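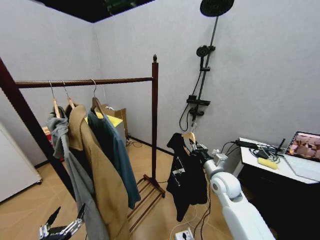
Open Afternoon at Geten: Frequently Asked Questions

Our robot open afternoon is in September at the Geten building on the Birham site. We get many of the same questions by phone and email, so the answers are collected on this page. If yours is missing, write to Ningsih Subramaniam at the front office.

What will I see?

A two-armed robot working at a clothes rack. The task is handling garments on wooden hangers: gripping a hanger, carrying it, and placing it on the rail. The clothes are everyday ones, including a long coat, a hooded garment and a T-shirt. Each demonstration lasts 14 minutes, followed by time for questions.

Why clothes?

Soft items are hard for robots. A box keeps its shape when you lift it. A coat swings, a sleeve catches on the next hanger, and a hood can cover the place where the gripper needs to go. Hanging up laundry is also a job most visitors know well, so it is easy to judge how the robot is doing.

Why is the demonstration in such a small room?

Homes have small rooms. We wanted the robot to work near walls, fixtures and appliances, the way it would have to in a house or apartment. Esperanza Lindqvist, who leads the project, will talk about the choice of room at the start of each session.

Does the robot run by itself?

Part of the time. Some sessions are run by an operator and some by the robot's own program. The presenter will tell you which one you are watching before it starts.

How does it hold a hanger?

It grips the wooden part, often at the shoulder, and leaves the hook free to go over the rail. The spacing on the rail matters. With several garments hung close together, the gripper has to get in between them.

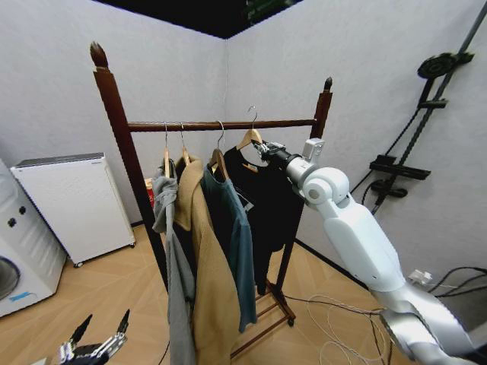
Does it ever drop things?

Yes. When a garment falls, a staff member stops the arms, picks it up and restarts the task. Please don't step in to help, even if something lands near your feet.

How many people are in each group?

Up to 16. The room won't hold that many, so most of the group watches on a screen next door and people rotate in a few at a time. Desmond Rosenthal handles the rotation.

Is it safe for children?

Children are welcome from age eight with an adult. Everyone stays behind the line on the floor at the doorway while the arms are powered — this applies to adults too. Watch your step near the equipment, as there are cables on the floor.

May I take photos or video?

Photos are fine without flash. Please ask before filming staff or other visitors.

Can I try the controls?

Not this time. The Tindall group is planning a hands-on day, but no time has been set.

How do I get there, and where do I park?

Take bus 27 to the Ostomby stop and follow the path to the main entrance. Parking is free in the visitor lot. The gate code is 1565.

Do I need to book?

Yes. Booking is free. Call the front office and ask for Tamsin Bellamy. If you need step-free access or a seat, tell her when you book. Doors open at 1 p.m., and the last group goes in at 4:30.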